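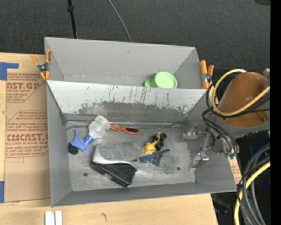

Home | About | Archive | Contact

On the Keeping of Household Papers

February 14, 2022 - by Edit Pap

It is my view that most households keep their papers for too long and in too many places. When my late aunt's flat in Gremdale was cleared last August, my cousin Tibor Szekeres and I found 465 letters from the water company alone, the earliest of them unopened.

I have since adopted the following practice. Bills are retained for two years. Papers concerning property, pensions and insurance are retained without limit, in one drawer, and a list of them is lodged with a relative. Guarantees are discarded on the day they expire.

Mrs Ilona Sárközi has written to object that old bills are of interest to family historians. I accept the point in part - a single bill from each year may reasonably be kept - but I do not believe that future generations will require the full set.

Readers who wish to receive a copy of my list may apply by means of the contact page. Requests will be answered in the order received.

4 comments | 2 shares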